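Equipment Planning Analyst, Indoor Mobile Robots (fixed term)
Posted January 4, 2022 by Larysa Vakulenko
2 comments | 70 shares

Firkby is hiring an analyst to plan and cost the next round of equipment for its indoor navigation group. The group develops route planning for wheeled robots that work in homes, and tests it in simulated apartments before any hardware is ordered. The analyst will turn simulation results into purchase requirements, compare supplier quotes, and maintain the equipment budget through delivery. The post reports to Svitlana Kravets, head of procurement.

Background

The group currently runs the Mirnum simulator on shared workstations. Rendering jobs and planning jobs compete for the same graphics cards, and overnight batches are often still in the queue the next morning. A batch consists of 500 episodes. In each one the simulated robot is given a start point and a goal inside a furnished apartment, and has to get there through whatever doors, hallways and obstacles the layout contains.
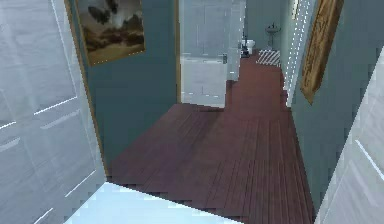 Purchase decisions depend on how well these runs represent the base width, turning radius and sensor height of the units under consideration. Two candidate platforms have been shortlisted, one from Brumanano and one from Hrynyshyn. They differ in footprint and battery arrangement, and the quotes are not structured the same way: one includes spare wheels, charger and first-year service, the other lists each of these as a separate line. The analyst will put both on a common basis.

Duties

- Build a three-year cost model covering robots, chargers, spare parts, workstations, storage and software licenses.
- Write minimum requirements for clearance, sensor range and compute, with a reference to the simulation runs that support each figure.
- Estimate compute demand per batch and recommend whether to buy, lease or rent capacity.
- Prepare requests for quotation and score the replies.
- Keep the asset register current, including warranty end dates.
- Review failed episodes with the navigation engineers and record which failures affect the hardware specification and which are software faults.

The last item takes more time than applicants usually expect. A collision with a door leaf may point to a base that is too wide, a sensor mounted too high, or a planner setting. Objects lying on the floor raise separate questions about low-level sensing, and thin rods and bars are a known weak point for several sensor types in our price range.

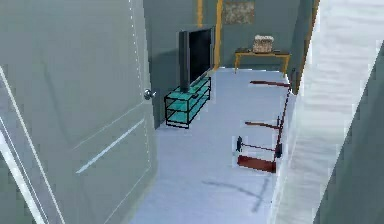
Bohdan Hordiienko leads the failure reviews and will provide training on Mirnum during the first month. Prior use of a simulator is helpful but not required.

Requirements

- Experience in technical purchasing, cost engineering or lab operations.
- Strong spreadsheet skills; basic Python for reading log files.
- Ability to read a mechanical drawing and a sensor data sheet.
- Clear written English.

Terms

Full time, 100 percent, fixed term of 2 years. Up to 70 percent of hours may be worked remotely. Start date in February, by agreement.

To apply, send a resume and a one-page cost comparison from past work, with confidential figures removed, to Elba Jara in the personnel office. Questions about the technical content go to Bohdan Hordiienko.

Comments (2)

Related openings
Simulation Engineer, Indoor Scenes
Test Technician, Mobile Bases
Purchasing Assistant, Electronics
Firkby names Mbali Lekota head of navigation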